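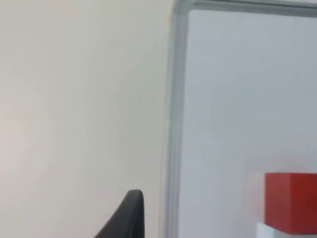

A whiteboard with a light grey metal frame, next to an off-white wall.

The float plane business at Skarilley begins its day before the fog has left the lake. By seven the fuel is checked, the floats are pumped, and the first passengers stand on the dock with their bags, asking if it is always so cold. In May it is.

I came to Skarilley to write about engines, and I stayed two days longer than my editor wished. The operator, Vilela Air, flies a small fleet of single-engine aircraft to fishing lodges, mining camps and three communities which have no road. The planes are old. The youngest left its factory 40 years ago, and the company has no plan to retire any of them.

What changes is the part in front of the pilot. Over the past two winters, Vilela has removed the piston engines from most of its fleet and installed turbines. The work is done by Brovham, a maintenance shop at the other end of the lake, in a hangar where the heating reaches only half of the floor. The mechanics know very well which half.

A conversion takes 11 weeks if the parts arrive on time. The engine mount is replaced, the fuel system is changed, and the electrical wiring is mostly new. The nose becomes longer, and to my eye a little less handsome. The older pilots say the same, but they like the shorter takeoff run, and they do not miss the long warming of the engine on a winter morning.

The cost is heavy. A turbine burns more fuel per hour, and the purchase price would buy a good house in town. On the other side, the fuel itself is easier to find. Aviation gasoline must come to Skarilley in drums, while jet fuel is already stored at the Zasari airstrip for the larger aircraft that stop there. For a company that lost whole afternoons waiting for drums, this was the argument which decided the matter.

There is also the question of noise. Cottage owners on the south shore complained for many summers about the morning departures. The turbine is not silent, but its sound is higher and it goes away sooner. Complaints have become fewer, although one letter to the local paper said that the old engines had more character.

On my last morning I flew to Zasari in the right-hand seat, with mail, eggs and a chainsaw behind us. We left the water after 20 seconds and turned north over the burned forest, where the young birches are coming back. The pilot ate an apple. At Zasari the mail was taken first, then the eggs, and the chainsaw went to a man in a canoe.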